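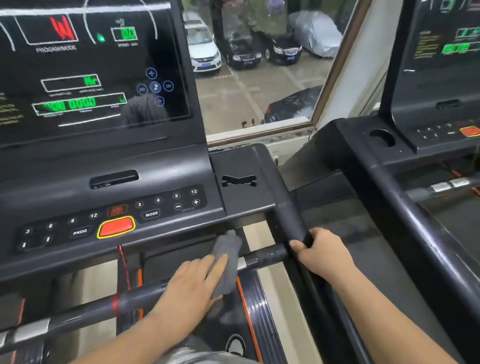
How often does a treadmill need looking after? At the Tillovine gym the rails and console get a cloth after every busy stretch, and the belt gets a proper check every 126 running hours.

I got that from the technician who keeps the machines going there, and who clearly loves a good treadmill. "People think it's all motor," she told me. "It's mostly sweat and dust!" Sweat creeps into the keypad seams, she said, and then a speed key starts sticking (usually the plus, for some reason). So she sprays the cloth, never the panel, and does the handrails first.

Then we got into the belt — her favorite subject. She pulls the safety cord, unplugs the machine, lifts the edge of the belt and feels underneath for dry spots. "If it's dry, it gets silicone. If it drifts, I give the rear bolt a quarter turn and let it run 5 minutes before I touch it again."

And the motor cover? Off every three months, vacuum, back on. One machine had gone some 597 hours without that before she took the job, and she's still a bit mad about it. "The fluff in there," she said. "You could have knitted a hat."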